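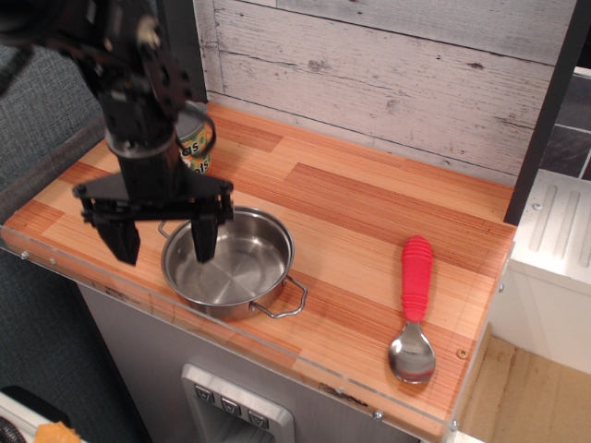
Black arm over the steel pot, with the red-handled spoon off to the right.

Jul 31, 2021

The mail rules at Brultden changed in April and I've been meaning to write down how it works now. A few people wrote to me after my last post on visiting, and two of them had letters sent back without knowing why.

My brother has been at Brultden for 3 years. Before this spring you wrote a letter, put his name and number on the envelope, and mailed it to the prison. Someone in the mail room opened it and checked it, and he got the paper. He kept them in a shoebox. My aunt Yufang Yin wrote to him every week, by hand, on the thin blue paper she has used for as long as I can remember.

Now the letter goes to a company called Jotach, which has a post office box in another state. They open it, scan it, and send the scan to the prison. He reads it on a tablet or gets a black and white printout, depending on the unit. The original is held for a while and then shredded. You can't ask for it back.

The reason given was drugs. The notice said paper soaked in drugs had been coming in through the mail. I believe that it happens. I also know there were overdoses at Brultden last winter, when visits were shut down and people in the unit were saying the stuff came in with staff. I don't know who is right. The notice had no numbers in it.

These are the things I have learned so far.

Use the Jotach address, with his full name and his number exactly as they appear on the inmate search page. I left off a middle initial once and that letter came back.

Put a return address on the envelope. They will not scan it without one.

Write on one side of the page. The rule allows both sides, but ink shows through in the scan and he couldn't read half of what my aunt sent. She switched to plain white printer paper and a black pen. She isn't happy about it.

Photos count as pages. They come out dark. If you want him to see a face, pick a picture taken outdoors.

No cards with glitter, stickers or anything glued on. Kids' drawings in crayon are supposed to be fine, but my daughter's came through as gray smudges. He said he could tell it was a horse.

Legal mail still goes straight to the prison and is supposed to be opened in front of him. Don't put a personal note in with it.

Books have to come from the publisher or an approved store. That part didn't change.

The time is the hard part. The notice said two business days. I started writing the mailing date at the top of each letter, and he tells me on the phone when it shows up. The fastest was 10 days. The one with the news about our uncle's surgery got there after the uncle was already home.

I called the prison twice and was told to call Jotach. Jotach has a form on its website. I filled it out in May and got an email with a case number and nothing after that. Then I filed a records request with the state for the contract and the complaint log. They wrote back that there were 682 pages and the copying fee would be $185, payable up front. I asked for electronic copies and I'm waiting to hear.

Xinyi Dai, whose husband is in the same unit, is keeping a list of mailing dates and delivery dates from other families. If you have someone at Brultden and want to add yours, leave a comment with an email address and I will pass it along. You don't need to give a name or say what the letter was about.

Visits are back, with one household at a time and masks on. I drove up last month and stayed at the motel in Flollilari, the one past the Cao gas station. The vending machines in the visiting room are still unplugged, so eat first. He looked all right. He has lost weight and he's reading a lot, mostly westerns. He asked if Aunt Yufang was mad at him, because the handwriting looked different. I told him it was the pen.

He still has the shoebox. They let him keep whatever came in before April, as long as it all fits in his locker.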